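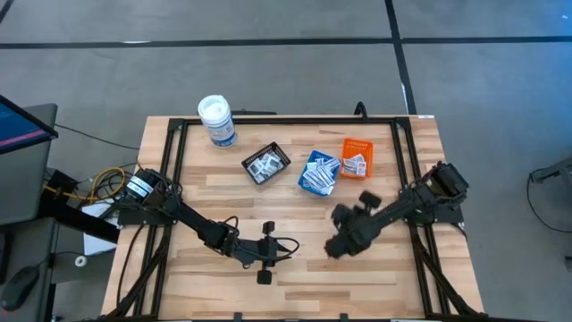 How do I get more stash space in Travireo without paying?

Finish the Wesel harbor quests first, all five of them. The last one gives you a 48 slot chest and you keep it between seasons.

ackroyd_main
Thanks. Did the first two last night, stuck on the third. Boat guy won't talk to me at all??

stindero48
You need level 35 before he talks. Game doesnt say so anywhere. Grind the marsh camps – fast xp, bad loot.

hartleyb
Disagree on the marsh. Slow since the January patch. Run the mine solo on normal, skip the boss. Got from 30 to 35 in one evening.

stindero48
Mine solo with what gear though. He's new. He'll get flattened at the second gate

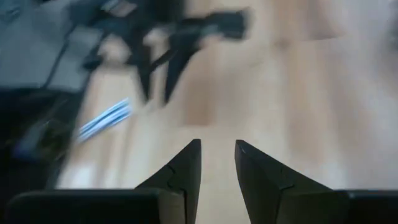

Black two-finger gripper, open, over light wood

hartleyb
Starter bow is fine. Stay on the ledge. Did it on two characters, died once.

liam_d
Ledge got fixed I think? Archers shoot up there now. Marsh is boring but safe, take the marsh.

ackroyd_main
ok marsh then. Also is the 80 gem chest worth it, I have gems from the login thing
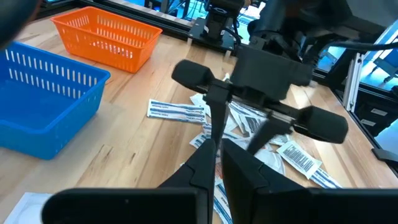 and I dont want to waste them if the quest one is the same size. Mostly hoarding ore and fish right now, tons of fish

stindero48
No. Smaller chest, and it wipes at season end. Save gems for the second bow slot.

hartleyb
Buy the chest. You'll fill 48 slots in a week, everybody does. Wipe is ages away

liam_d
Or sell the fish lol. Cook in Wesel pays double for smoked.

ackroyd_main
wait you can smoke them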